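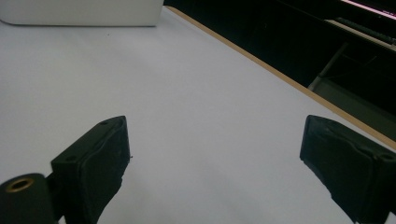 July, late afternoon. Coating trials on the four-tier Osow cart — Karlijn Claeys and I finally got the second batch of wire shelves out of the salt cabinet, and I'm happy to say the corners held up nicely after 60 hours. I'd like the finish to be as plain and matte as the black on those fingers over the white tabletop, but the Kolář powder keeps coming out shinier than I want.

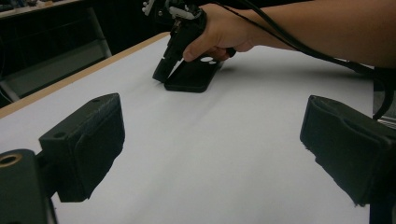
Casters next. Frans wants the soft ones from Cadari, and I do see why, they roll so sweetly over tile! My worry is wear on the top shelf edge, the same sort of thin pale scratches you get along the upper edge of the left block, so I'll try a thicker coat there. Rack 11 is free for it.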